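Thirty-seven lids

Jan 13, 2022

My New Year's resolution was to spend less time sitting down, so naturally I have passed the first part of January in a chair at Hitunora, moving a small handle in the air so that an arm across the table will move too. We call this teaching. The arm has not been asked what it calls it.

The task is to pick up a plastic lid. I've been picking up lids since before I could talk and assumed I'd be good at it. My first morning produced 37 demonstrations, and I threw out most of them after watching them back. In one I hover over the lid for so long that it looks like I'm trying to remember its name.

The controls run on Biria, our teleop software, and it has a lag. It's a tiny lag, and you stop noticing it right up until you close the fingers on nothing. Then you do it again, harder, as if force were the problem.

Anyway, the target is 600 good ones. My rules so far:

1. Come down slowly and close on the rim. The flat middle gives you nothing to hold.

2. Don't fidget. If you wiggle before every grasp, the robot learns that wiggling is part of the job, and it will wiggle with total conviction.

3. Start with the fingers shut and a little above the lid, then open on the way down. I forget this one the most. 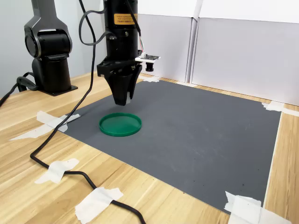
What I'd do differently

More tape. I have 3 rolls on order and regret not getting more. The mat crept on me last week and I lost 2 sessions before I caught it.

Also a better chair.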